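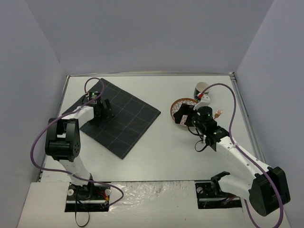
Week 6: Can machines do the chores yet?

Notes by Agnes Vik for the evening course in automation. Last revised August 1, 2023.

Reading before the session: chapter 3 of the course booklet, up to the part on grippers. The appendix on motors can wait until after March.

1. What we mean by a chore

A chore is a job most adults can do while thinking of something else. Laying a table, folding a cloth, putting cups away, sorting screws into bins at the end of a shift. People have no trouble describing these jobs in one line, and that is part of the difficulty. "Set the table" leaves out where the plate is now, which way up it is, how hard a paper cup can be gripped before it buckles, and what to do if the fork slides.

For this course we split a chore into four stages: find the thing, take hold of it, move it, let go of it in the right place. A machine has to manage all four, and then do it again with a different cup.

2. Rigid and soft things

A plate keeps its shape. Once its position is known, the rest of it can be worked out. A cloth does not. Lift one corner and the other three go somewhere that depends on the weave, the weight and how it was lying. A printed grid helps, as the lines show where the fabric has stretched or turned under, but most tea towels at home have no grid.

Cutlery is rigid but awkward in another way. A fork lies nearly flat on the table, so the fingers have very little to close on. Shiny metal also confuses some cameras.

3. Why two arms

Plenty of shop-floor work is done with one arm and a fixture to hold the part. At home there is no fixture. One hand holds the cloth while the other folds, or steadies the plate while the other wipes. Two arms bring a new problem - they must share the space without hitting each other, and each needs to know when the other has a firm hold.

4. A worked case

Elsa Lunde ran a table-laying trial at the Brikau workshop: plate, cup, fork and napkin, 200 attempts. A run counted only if all four items ended up in place with no help. In 13 runs the cup was knocked over. The fork caused more trouble than the cup and the napkin more than both. Her log is in the Hotar folder, file 1316. Read the comments column as well as the scores.

5. Where things stand

On the shop floor, yes, for jobs where the parts arrive the same way each time. In the kitchen, some single steps work well under good light on a clear table. Whole chores, in a room the machine has not met before, are still unreliable and slow.

Exercise for next week

Choose one chore you do daily. Write it out in 10 steps or more, and mark each step where you rely on touch instead of sight. Bring two copies.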